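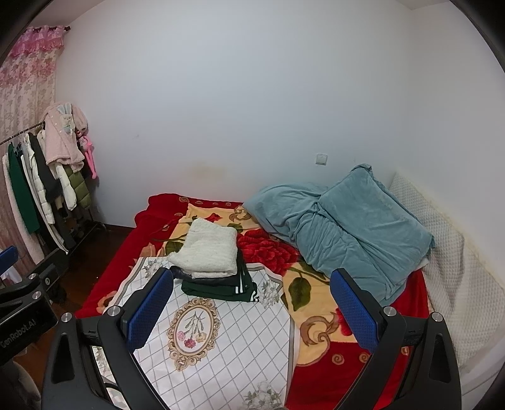 Friday, 11 am-ish. Dye tests, Clastley batch, cont.

Red again. Madder on the wool swatches, 40 g to the pot, rainwater from the Ladell butt this time – tap water here is so hard it goes brick every time. Pot up to simmer too fast, my fault, was on the phone to Kultley about the missing alum. They say Monday. They said Monday last week.

Swatches 1 to 6 fine. 7 has a brown patch where it sat on the bottom. Stir more!! 8 onwards not started.

Want a proper crimson, the sort you get on a big flowery blanket, not this orangey thing. Try a pinch of chalk next? Or leave it overnight and dont touch it. Wickramasinghe notes say 2 days cold, then warm slowly. Haven't the patience but the notes are usually right.

Wash test: plain soap, cool, 11 mins. White cotton strip came out pink at one end. Rinse was poor so not counting that one. Redo.

Scales drifting again, 1000 g weight reads 994. Corrected by hand for today, figures in the margin are the corrected ones. Whoever has the small screwdriver, bring it back please.

To do
- chalk, one level spoon
- new labels, the pencil ones wash of
- green: weld first, then the indigo vat – vat smells wrong, check before using
- ring Kultley AGAIN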